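A thread about getting the old work shirts out of the wardrobe, and what I've learned about looking after name patches (long, sorry, put the kettle on)
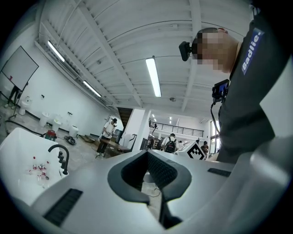

Blue patch on the shoulder of a dark grey shirt, reads "Badlie".

1/ I have a real soft spot for a work shirt with a name on it. My first proper job was at Havar, packing garden furniture, and they handed me two shirts on the Saturday I started, both a size too big. I wore them until the collars went, and then I wore them for decorating.

2/ I still have one of them! It's a sort of faded bottle green now, with paint up one arm from the back bedroom, but the patch is as bright as ever. The thread they used on those must have been something special.

3/ A few of you asked after my last thread how to get a patch off an old shirt without wrecking it. It depends how it was put on. If you can see stitches round the edge, you're in luck. Turn the shirt inside out, get a small pair of embroidery scissors and snip every third stitch or so from the back.

4/ Then turn it the right way and lift the patch gently. The rest of the thread mostly comes away by itself. Do it by a window in the morning, I beg you. I did one at night under the big lamp and went straight through the sleeve.

5/ If it's been glued or ironed on, that's slower. Warm iron, a cotton tea towel over the top, ten seconds, then try a corner. If it won't budge, go again. I've had one that took me all of the evening play on the radio and most of the shipping news.

6/ Printed patches want more care than embroidered ones. Keep the iron off the printed side altogether, and wash them inside out on a cool wash. I lost a lovely Groltivley one that way, the letters cracked like an old plate.

7/ Groltivley, for those too young or too far away, was the bakery by the canal. Their drivers had cream shirts with a brown patch, and you could smell the shirts before you saw the van. My aunt kept house for a family on the same road and we had their teacakes every week of my childhood.

8/ Sewing on again: pin it, then tack it, then stitch it. I know everybody skips the tacking. I skipped it for years and I have a shelf of wonky shirts to show for it – the sleeve is a tube, and the patch creeps round while you're busy watching the needle.

9/ Small stitches, matching thread, and go round twice at the corners because that's where it always lifts. If the shirt is thin, put a scrap of cotton behind it. An old pillowcase does nicely and you'll get years of scraps from one.

10/ As for what to do with the spares, I've got mine on a length of curtain lining hung behind the sewing room door. 8 across, in no order whatever, though I did put Himier next to Yuen as they were rival laundries and I like to think of them having to get along.

11/ The Yuen one has a little number underneath, 932, and I have never found out what it meant. Locker? Van? If anyone's mum or dad worked there I would dearly love to know, my messages are open.

12/ Right, the dog is giving me a look and it's past her walk. Next time I'll do collars, and how to turn one so you get another five years out of the shirt. Do send me pictures of your own patches in the meantime, I read every one!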